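Forum Logement neuf > Achat sur plan > Retards et livraison

Sujet : Résidence Grona (promoteur Bralden), livraison repoussée, vos retours ?

tilleul44
Bonjour à tous. Nous avons signé en mai pour un T3 dans la résidence Grona, deuxième tranche. Le courrier reçu la semaine dernière annonce une livraison décalée de deux trimestres, avec pour seul motif « intempéries et défaillance d'une entreprise ». J'ai rassemblé ce que j'ai pu trouver avant de relancer Bralden.

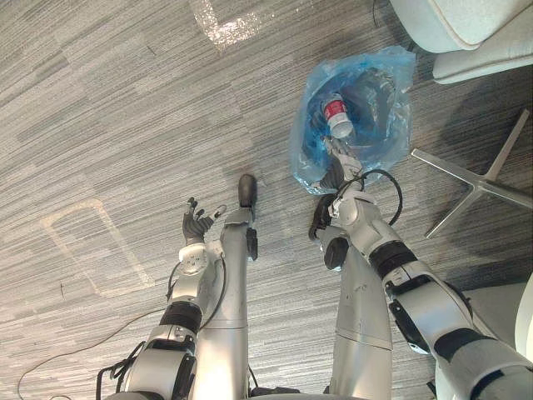 Temps de lecture : 2 min

Le programme compte 161 logements. D'après le bureau de vente, presque 800 demandes de réservation ont été déposées, donc je doute que le promoteur manque de trésorerie. Le contrat prévoit une majoration du délai pour intempéries, mais il faut une attestation du maître d'œuvre et je ne l'ai pas reçue. Quelqu'un l'a-t-il obtenue ?

parquet_flottant
Demandée par recommandé, reçue au bout de trois semaines. Elle mentionne 13 jours d'intempéries. On est loin de six mois. Le reste est mis sur le compte du lot gros œuvre, repris par Waweru après le départ de la première entreprise.

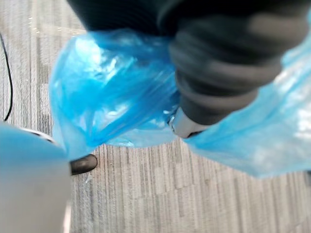 Chez nous, le contrat double les jours d'intempéries pour tenir compte de la remise en route du chantier. Même en comptant large, il reste plus de quatre mois sans justificatif. J'ai écrit pour demander la prise en charge des intérêts intercalaires et d'une partie du loyer. Pas de réponse pour l'instant.

mezzanine
Je ne suis pas d'accord avec l'idée d'attaquer tout de suite. La défaillance d'une entreprise figure dans les causes légitimes de report de presque tous les contrats de ce type. Relisez la clause avant de payer un avocat – le mien m'a facturé deux rendez-vous pour me dire exactement cela.

tilleul44
Je l'ai relue. Elle vise le redressement ou la liquidation judiciaire. Or l'entreprise sortante existe toujours, elle travaille sur Nurkiddale, l'autre programme du même quartier. Changer de prestataire en cours de route, c'est le choix du promoteur.
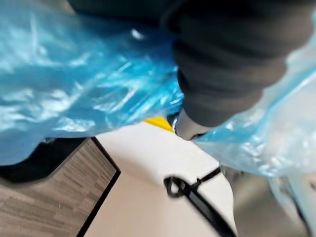
parquet_flottant : attention quand même, certains contrats ajoutent « ou l'abandon de chantier ». C'est le cas du mien, page 2 des conditions particulières. Vérifie que tu as la même version, ils en ont fait circuler plusieurs.

mezzanine
Voilà. Et un abandon, ça se prouve par une mise en demeure. Demandez la copie, c'est gratuit.

balcon_sud
Acquéreur à Nurkiddale, livré avec quatre mois de retard. Bralden a fini par proposer un geste commercial : les frais de raccordement et une place de vélo. J'ai refusé, mon voisin de palier a accepté et il a eu ses clés au même moment que moi. Je négocie encore. Ne signez aucun protocole le jour de la remise des clés, on vous le glisse avec le reste des papiers. 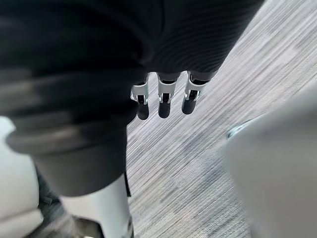
tilleul44
Merci pour vos réponses. Même version que parquet_flottant, l'abandon de chantier y figure bien. J'envoie demain un recommandé pour demander l'attestation et la copie de la mise en demeure. Je reviens poster ici dès que j'ai un retour.

mezzanine
Ajoute un tableau de tes loyers et des intérêts déjà payés, ils te le réclameront de toute façon.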